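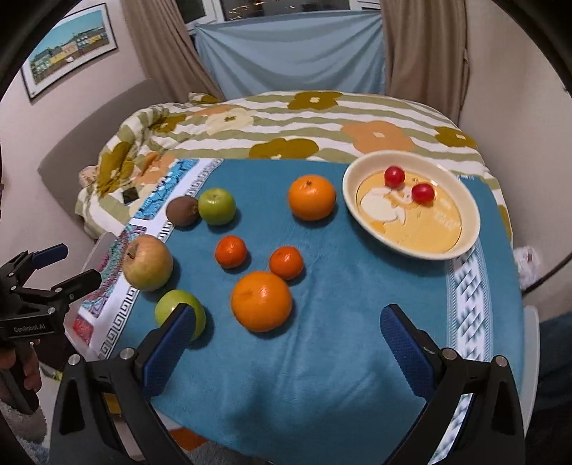

Fruit on a teal cloth, with two cherry tomatoes in the bowl.

Picking Up Fruit at Home: Tips for Recording With Hand-Held Grippers

Fruit into a bowl is a good first task for anyone recording examples at home. The pieces are easy to replace, they come in different sizes, and the job has a clear end. These notes cover setting up, recording and putting things away. They apply to one person working alone or two people sharing a table.

Setting up

Use a table you can walk at least halfway around. Put down a cloth and smooth the worst of the wrinkles toward the edges. A small tangerine will roll along a fold and stop in the same spot every time, and you'll end up with a hundred takes of that one spot.

A patterned border is fine. So is a busy bedspread behind the table. I used to drape everything in plain sheets and gave it up, and the system coped better in other people's kitchens afterward.

Wipe the fruit and dry it. Take off the stickers, or leave them all on. Check the pads for juice while you have the towel in your hand.

Close the curtains in the evening, or hang a sheet over the glass. Turn on the room light you plan to keep on and don't touch it until the session is over.

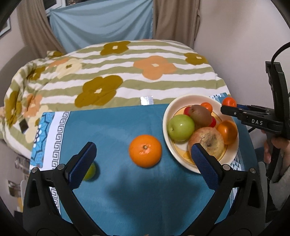
Ashok Yadav

Working with the bowl

Start with an empty bowl for some takes and a part-full one for others. Placing the first lime is easy. Placing a tomato among an apple, a kiwi and a few other pieces takes a slower hand, and those takes are worth having. If a piece won't sit, put it down on the cloth and try again. Keep the recording going while you do. A recovery is a useful example as long as it's marked as one.

Move the bowl between takes. I do 14 takes with it in one place, then shift it and do 14 more. Shift it toward you as well as sideways.

Lower the fruit until it rests on something, open the fingers, then lift away. Dropping from height bruises pears and teaches a bad habit.

If two people are recording at the same table, agree who reaches first. Stand on different sides and say "in" and "out" aloud. Keep cables on the outside of your arm. Long fuzzy sleeves are comfortable in January but push them up if they start brushing the fruit.
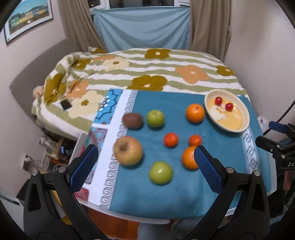 Layout matters more than speed. I write a handful of layouts on index cards and shuffle them before each block, so that I don't fall into placing everything the way I like it. Loose rows are one of the cards: kiwi, green apple and orange at the back, a yellowish apple and the tangerines in the middle, another green apple and an orange in front. For round fruit as big as that front orange, open the jaws wide before you come down, and bring them in level. With one pad touching the side, check the other before you squeeze, or the orange will turn away from you. Tangerines need a smaller opening and a lower wrist.

Keeping count

A session for me is 45 minutes, then a break. My hand gets lazy after that and the grasps all start to look alike. In the Trisero set we aimed for 600 good takes and threw out 27 at review, mostly for a thumb over the lens or a take started too late.

Hold still for a breath at the start and end of each take. Name the file by layout card and bowl position. Do the naming the same evening.

Putting away

Unplug first, then coil the cables loosely. Wipe the pads with a damp cloth and leave the jaws open overnight. Bruised apples go into sauce, and oranges keep for another session if the skin hasn't split. Throw out any tomato that leaks, and wash the bowl before it goes back in the cupboard.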